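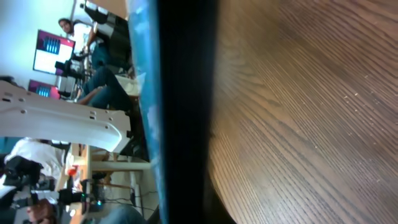
Pendonska Public Library to Lend Board Games, Puzzles and Card Games Starting in March

PENDONSKA - If you have ever stood in a store with a big, beautiful board game in your hands, wondering whether your family would play it more than once, the Pendonska Public Library has some good news for you. Beginning in March, anyone with a library card will be able to check out a game the same way they check out a book, take it home, play it as many times as they like, and bring it back when they're done.

The new Game Shelf opens with 909 titles, and we are so pleased with how it has come together! There are old favorites that many of us grew up with, cooperative games for families who would like to get through an evening without an argument, word games, number games, jigsaw puzzles from 100 pieces on up, and a good long row of games made for just two players. Large-print playing cards and puzzles with oversized pieces are part of the collection too, and they can be sent out through our homebound delivery service (just ask when you call in your regular order).

The Game Shelf was made possible by a gift of $4000 from Hakala Hardware, our neighbor across Mill Street, and by the generosity of local families, who brought in more than 72 boxes of games during last fall's collection drive. Some of those boxes had clearly been loved for a long time. Every game has been sorted, checked for missing pieces, and given a sturdy label and a contents card so that borrowers know what should be inside when it comes home again.

Games may be borrowed for three weeks and renewed once, as long as no one else is waiting. Each card holder may have two games out at a time. There are no late fees. If a piece goes missing, please tell us at the desk and don't worry too much about it; we keep a drawer of spare dice, pawns and timers, and we can very often find something that will do. We do ask that games be returned inside the building and kept out of the book drop, where the lids tend to come off.

To celebrate, the library will hold an open game afternoon in the Kotine Room throughout the opening week, from 2 p.m. until 5 p.m. each day. Demau Bakery will be providing cinnamon rolls and coffee, and there will be juice for the younger players. We have seats for 34 people at a time, and you are welcome to drop in, join a table, or bring a group of your own. No sign-up is needed, and beginners will find plenty of company.

Donations of complete games in good condition are still very welcome and can be left at the front desk any time the library is open. A full list of titles can be found in the online catalog by searching for "Game Shelf," and holds can be placed there as well. For more information, stop in and see us or call the front desk during library hours.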